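How does a robot learn to tidy a desk?

Hi! I'm Merike Kivi, and I help run the Relwood robot club after school. We meet in the room next to the art room, so half our members have paint on their elbows. People keep asking me how you get a robot arm to do something as boring as putting pens away. I love this question, so get comfy!

First, try something. Pick up a pencil with your eyes shut. Easy, right? Your fingers told your brain when they touched it, and your brain said "okay, squeeze, but not too hard." You've had years of practice (babies are terrible at this, go watch one). A robot arm starts out worse than a baby. It has motors in its joints, a bit like your shoulder and elbow and wrist, and it will turn them exactly as far as you tell it to, even if the pencil is somewhere else completely.

So our team, which is called Jandum after a board game two of the kids made up, spent April writing down every tiny step. Move over the pencil. Open the gripper. Go down. Close. Go up. Our first list had 37 steps and it still forgot to let go of the pencil at the end! The arm just held on to it like it was a birthday present.

Then Edgars Šimkus, our other coach, asked the kids a sneaky question: what if somebody bumps the table? Uh-oh. Now the pencil has moved and all those steps point at the wrong spot.

There's another way, and I think it's the fun one. You show the robot. A person guides the arm through the job, and the computer saves where every joint was and what the camera saw. Then you do it again. And again! We saved 2736 tries for our project, with five kids taking turns, and yes, there were snacks. The computer looks through all those tries for patterns. When a marker is lying this way, people turned the wrist that way. After enough practice it can make a pretty good guess about a marker it hasn't met before.

Pens are harder than blocks, by the way. They're skinny and they roll. And a pen holder already full of stuff is the hardest part, because the gripper has to fit in next to whatever is leaning out over the edge. Try it at home with kitchen tongs and a mug and you'll see what I mean (ask before you borrow the tongs).

Next we want to teach it to sort the pencils from the markers. Edgars thinks we'll need a lot more tries. I think we'll need a lot more snacks. 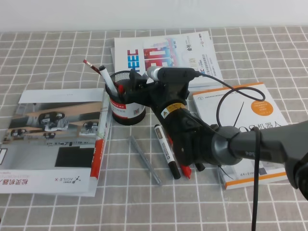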